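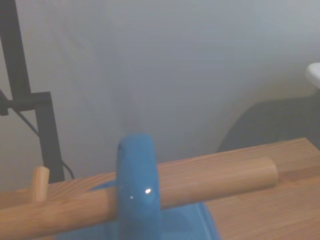

Tige en bois clair du support, vue depuis le poignet du bras.

La cellule d'accrochage de Pornville est un poste robotisé à un bras, affecté à la pose de tasses sur un support à chevilles. Elle sert de poste de référence pour les procédures de réglage et d'entretien reprises ensuite à Gretumberg.

Mise en place

Le bras est fixé en bordure d'une table en bois. Le support, à montant vertical et socle rond, est posé sans bridage - sa position est donc relevée à chaque mise en service. Le relevé s'effectue en deux temps : approche du montant à vitesse réduite, puis enregistrement de l'extrémité de chaque cheville dans le repère de la table. L'orientation de l'anse est définie par rapport à l'axe de la cheville visée. Le fichier de repères est conservé sous la référence Skemthorpe 401.

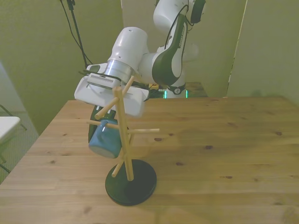 Une remarque portée en page de discussion conteste l'ordre de ces opérations : le relevé des chevilles n'aurait de valeur qu'après contrôle du zéro du poignet, faute de quoi l'erreur angulaire se reporte sur chaque point. La procédure Valtonen, appliquée depuis septembre, place effectivement ce contrôle en premier.

Entretien

L'entretien courant est déclenché tous les 3 000 cycles. Il comprend le nettoyage des surfaces de préhension, la vérification du serrage de la bride et l'examen des câbles sur toute la course du coude. L'optique du poignet est essuyée à sec. La vitesse est ensuite limitée à 70 % de la valeur nominale pendant la reprise.
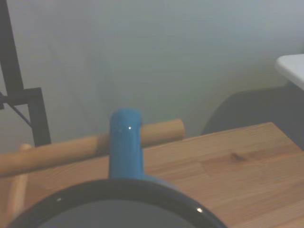 La reprise débute par une série d'accrochages sur une seule cheville, avant extension aux autres. Un contact de l'anse avec l'extrémité de la cheville entraîne l'arrêt de la série et un nouveau relevé du point concerné - les autres points ne sont pas modifiés.

Réparation

Le remplacement du faisceau du poignet, consigné au cycle 3 039, est la seule réparation inscrite au registre. Elle a nécessité la dépose de la pince et un réétalonnage complet.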